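Against the colour-coded crate

Colour is the most expensive label a small store can buy, and it carries the least information. I have argued this inside three firms and lost in two of them, so I set the case out properly for anyone about to order crates.

The usual proposal goes as follows. Incoming goods go in green, work in progress in blue, rejects in red, returns in yellow. The scheme looks good on a floor plan. It is easy to explain to a new starter, and it lets a manager stand at the end of an aisle and feel informed. The supplier is happy to quote for four colours where one was asked for.

The difficulty is that a colour fixes a crate's job on the day it is bought, while the mix of jobs changes every week. At Halex, where I ran the parts store for several years, we bought crates in four colours to a ratio worked out in July. By 1st February we had a pallet of empty yellow crates standing by the door and incoming fasteners going into whatever could be found. In practice that meant red. A red crate then meant either "reject" or "we had run out of green", and the only way to know which was to read the paper on the front.

Once people have to read the paper, the colour has stopped working. It has become worse than neutral, as it now gives a wrong answer quickly and the paper gives the right one slowly.

Marisa Amato, who managed the stores at Drirkura when I was consulting there, took the opposite view, and her argument deserves a fair hearing. She held that colour was never meant to identify the contents. It was meant to stop gross errors: a reject tray reaching the packing bench, say. On that narrow point I agree with her. A single exception colour, kept for quarantined stock and nothing else, is worth having, provided the crates are counted and kept under lock when not in use. What I oppose is the full palette.

The alternative is dull. Buy one crate, in one colour, in one footprint. If a second height is needed, make it half the first, so that two short crates stand in the space of one tall one. Put a white label on the same spot on every crate, at the same height, on the short end that faces the aisle. Print the part number large and everything else small. The label holder should be riveted or moulded. Adhesive pockets lift at the corners in a cold building, and after that the cards travel about on their own.

Which colour hardly matters. Mid-green hides scuffs and shows a white label well at a distance. Black hides everything, including the bottom of the crate, and small parts get left behind in it. Grey disappears against galvanised shelving.

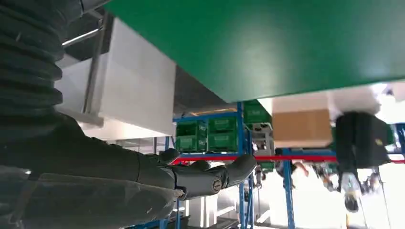
The rack should differ from the crate in colour, and here I will allow colour some credit. When uprights and beams are plainly distinct from what sits on them, a crate that has been pushed in crooked or left overhanging a beam stands out at once. I would stack no more than two high on any one level. A third crate means lifting two to reach the bottom one, and people under time pressure do not lift two; they pull, and the stack goes over. If the levels are spaced so that a third crate will not fit, no notice is needed.

Ribbed sides are worth the small extra cost. They resist bowing under load, and a bowed crate will not seat on the one beneath. The penalty is dirt in the grooves, so a store handling oily parts should budget for washing. At Costa, the last place I set up, we washed the crates every 14 days and found that enough.

The objection I hear most is cost, on the grounds that the existing mixed crates have already been paid for. They have. Roughly 2,000 of them were sitting in the Virnus store when I was asked to look at it, in 30 different sizes, and fewer than half would stack on one another. The shelf space lost above them was being rented by the square metre. Nobody had entered that figure against the crates, and until it is entered the comparison is meaningless.

Start with one aisle. Sell or scrap the crates that come out of it before moving to the next, or they will find their way back in.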